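Filed under: People & Trades / Long Reads

I got to Altholm a little before lunch, with wet shoes and a bag of rolls I'd bought at the station, and the piano tuner I'd come to see was already on her second cup of coffee. She doesn't want her name in this ("my customers know where I am, and the rest of the world doesn't need a piano tuned") so I'll just call her the tuner, like most people in town do.

She has been at it for 18 years. Before that she sold shoes, then insurance, then shoes again. The switch came when she bought an old upright for her hallway and couldn't stand how it sounded. "I called a man in Dolitz and he came out and fixed it, and I stood behind him the whole time asking questions," she told me. "He was so annoyed! At the end he said, you either leave me alone or you come work for me. So I went to work for him."

I asked what people get wrong about their pianos and she laughed for a good long while.

"The radiator," she said. "Everybody puts it next to the radiator. Or under the window, so it bakes all summer. Then they call me in January when the heat's been on for weeks and the wood has dried out, and they say, but you were just here! I was. The piano was fine. Move the piano."

She tunes by ear, mostly. There's an app on her phone that she uses to set the first note, and then it goes back in her pocket. I asked if that was pride and she thought it over - she's one of those people who really does stop and think when you ask something - and said it was more that the screen made her tired. "If I look at it, I stop listening. My husband drives like that with the map."

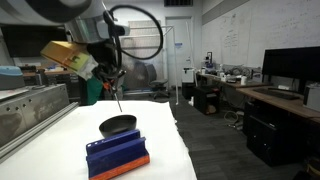 Photo: Honorato Pictures

We'd finished the rolls by then, so she took me along on a job, a baby grand in an apartment on the hill, 6 flights up with no elevator (I counted on carrying her bag and regretted it by the third). The owner let us in and went off to walk the dog. I sat on the couch and kept quiet for 2 hours, and I'd expected to be bored, but I wasn't at all. She plays the same note over and over, leaning on the lever so slightly you can't see her hand move, and there's this wobble in the sound that gets slower and slower and then it's gone. After a while I could hear it coming. I got way too excited about that and she told me to hush.

On the walk down I asked about money. She was happy to talk about it. A regular tuning pays for groceries and gas, she said, and the repair work pays for everything else. The best job she ever had was a school in Prorwood that wanted every piano in the building done over one vacation. The worst was a bar, where she found a sandwich under the lid. "Not a piece of one. A whole sandwich, wrapped."

Does she play? "Badly! I know four songs and one of them is a Christmas song." Her old boss didn't play either, and he told her it was better that way, since people who play well start giving concerts when they should be working.

She's not sure who will take over her customers. A young guy from Dolitz comes along on Saturdays sometimes and he has good ears, she said, but he's shy about knocking on doors. I said that sounded fixable. "I sold insurance," she said. "I'll teach him the doors."

Her next stop was a church with a bad pedal, and I had a train to catch.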